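Zultberg Flerklow Work Table
Set-up Guide, Section 4: Placing, Leveling and First Use

This section begins after the frame is assembled and the top is fastened. If the top is still in its carton, please go back to Section 3. The guide is for model 3912 with the crank on the right side. For the model with the crank on the left, all steps are the same, but the directions left and right are exchanged.

You need:
the flat wrench from the parts bag
a spirit level, the longer the better
a soft cloth
a second person for lifting

4.1 Choosing the place

1. Find a floor that is hard and reasonably even. Tile, wood and concrete are all suitable. On a thick carpet the feet sink in slowly, and the table will need leveling again after some weeks.

2. Check that there is free space over the table for its whole travel. At its highest position the top is 107 cm from the floor. Shelves, window handles and lamps on a short cord are often forgotten.

3. Leave enough room at the right side for turning the crank. Your elbow must be able to make the full circle without meeting the wall.

4. Keep the table away from a radiator or heating stove. The top is glued in layers and does not like to be warmed from one side only.

Note: If you want to place the table under a window, lower the blind on sunny afternoons during the first month. The surface becomes less sensitive with time.

4.2 Moving the table

CAUTION: Never lift the table by its top. The screws hold the top down to the frame, but they are not made for carrying the weight of the frame.

1. Turn the crank counterclockwise until the table is at its lowest position. You will feel a soft stop. Do not turn further.

2. Fold the crank handle in and press it until it clicks.

3. With one person at each end, take hold of the cross rail under the top. Lift together and set down together.

4. Do not drag the table, even over a short distance. The leveling feet have a threaded pin which can be bent by a side force, and a bent pin can't be adjusted any more.

If you bent a foot already, please order a new one. The part is called "foot, complete" and it comes with its nut. You can turn out the old foot by hand when the leg is raised a little from the floor.

4.3 Leveling

The table has 4 feet, one under each leg. Leveling takes some patience the first time. It is easier if you follow the order below and don't jump between the corners.

1. Turn all feet in completely, until they touch the legs. Now turn each one out by two full turns. With this you have some reserve in both directions.

2. Put the spirit level along the front edge of the top. Look which side is lower.

3. Go to the front leg on the lower side. Loosen the nut with the flat wrench and turn the foot out until the bubble is in the middle.

4. Put the spirit level across the top, from front to back, at the left end. Correct with the back left foot.

5. Do the same at the right end, with the back right foot.

6. Repeat steps 2 to 5 once more. Each correction changes the others a small amount.

7. Press with your hand on every corner, one after another. If one corner gives way, the foot on this corner or on the opposite one has no full contact. Turn it out by a quarter turn and press again.

8. Hold each foot still and tighten its nut against the leg.

Note: On very uneven floors one foot may reach the end of its thread. In this case move the table a hand's width to the side and begin again. It is surprising how often this is enough. Please don't put folded paper or coins under the feet.

4.4 Raising and lowering

1. Unfold the crank handle. It must stand at a right angle.

2. Turn clockwise to raise and counterclockwise to lower. Use an even speed. The left and right columns are connected by a shaft under the top, and they move together.

3. Stop at the wanted height and fold the handle in. The table holds its position without a lock.

CAUTION: Keep hands, cables and chair arms out of the space between the cross rail and the lower frame while the table goes down. Children should not use the crank without an adult.

The crank is a little heavy in the first days. The grease has to spread along the spindle, and this happens by itself if you drive the table from bottom to top and back again a few times. If it stays heavy, or if it is heavy on one part of the way only, check that no cable is caught in the shaft.

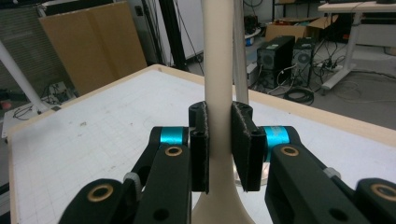

A table that feels steady at sitting height may still sway when it is raised, so the leveling should be tested again at the height where you will work most. The best test is with an object from your own work, and the taller it is, the more it tells you. A pole-like piece with a wide, curved base, such as the cream-colored one standing on the gridded top, is good for this purpose: the upper part shows a small movement of the table clearly, and the base gives it a broad footing. A tall piece with a narrow base falls too easily. Set the object down near the middle, push the front edge of the table lightly with one finger and watch the upper end. A short tremble is normal. If it continues to swing after you take the finger away, please go through 4.3 again and look specially at the nuts, as a loose nut is the most common cause.

After the test at working height, make it once more at the highest position, but take tall objects off the top before you turn the crank. Put them back when the table stands still.

4.5 Loading the table

1. The table carries up to 200 lb when the load is spread over the whole top. This applies to a table that is standing still.

2. Before raising or lowering, take off everything heavy. The crank can lift a loaded top, but the spindle wears much faster, and the guarantee does not cover this wear.

3. Place heavy things over the columns and light things in the middle or along the front.

4. If you clamp a vise, a lamp arm or a sewing frame to the edge, use a piece of cardboard between the clamp and the surface. Tighten by hand only. The clamp must not reach as far as the printed lines, or it will leave a mark on them.

CAUTION: Do not sit or stand on the table. Do not lean over it with your full weight on the front edge when it is raised.

4.6 Using the grid

The top is white with a faint grid in light gray. The lines were kept pale on purpose, so that they don't disturb the eye when you lay out fabric, paper or small parts. They are a help for placing things straight and parallel. They are not a measuring instrument. For cutting to size, please use a ruler.

1. Start always from the same corner. Most people take the front left one, but it makes no difference for the table.

2. Lay the long side of the material on one line and smooth it out from there toward the other side.

3. If you can't see the lines well, change the position of the lamp before you make the lamp stronger. Light which comes low from the side shows them better than light from directly overhead.

4. Do not cut on the surface. The print lies under a thin clear layer, and a knife goes through this layer at the first cut. Use a cutting mat. The Zukitz mats with a see-through center let you use the grid at the same time.

Note: Some users draw their own marks on the top. A soft pencil can be wiped off. Ballpoint and felt pen can't be removed from the clear layer without damage – please use masking tape if you need a mark in color, and take it off within a few days.

4.7 Cleaning in the first weeks

A new top may have a fine dust from the production. Wipe it with a dry cloth first, and only afterward with a damp one. Water alone is sufficient. For glue spots, lay a wet cloth over the spot, wait some minutes and then push the glue away with a fingernail or a wooden stick. Alcohol, acetone and scouring powder make the surface dull.

Wipe the columns with a dry cloth only. The thin film of grease which you see there belongs to the mechanism and should stay.

4.8 If something is not right

The top is level at the low position but not at the high one.
The shaft was probably mounted with one column a little ahead of the other. Lower the table completely, loosen the two screws of the shaft collar, press both ends of the top down by hand and tighten the screws again.

The crank turns but the table does not move.
The collar has come loose. Tighten the same two screws. If the screws are tight and the crank still turns freely, stop using the table and contact us.

There is a creaking noise when you lean on one side.
Tighten the screws between the frame and the top, in the order shown in Section 3. In dry rooms this can be necessary a second time after the first heating season.

The table travels slowly across the floor during work.
The feet are clean but the floor is waxed, or the opposite. Put the rubber caps on the feet. They are in the small bag together with the cable clips. After fitting the caps, check the level again.

The handle does not click when folded.
Look in the hinge for a splinter of packing foam. Remove it with a toothpick.

Spare parts can be ordered from Waweru service under the model number and the name of the part. Please write on which side the crank is.

Section 4 revised Nov 5, 2020. Text: Upendo Mwaipopo
Continue with Section 5: Fitting the Drawer and the Cable Tray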